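Chapter 3
Planning the Purchase

Start with the task, then the price list. Zurau had $2330 for hand-held grippers and one table — spent it all before December, nothing left for spare parts. Common mistake.

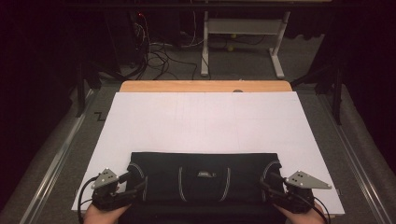
Figure 3.1 Two grippers on a soft black item.

Soft goods wear on jaws. Budget for finger plates and cables seperately, on there own line.
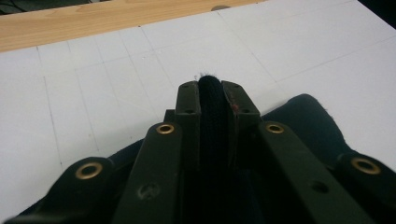 How much should be held back for spares?
Set aside 20 percent of the purchase price, more if the tools run daily.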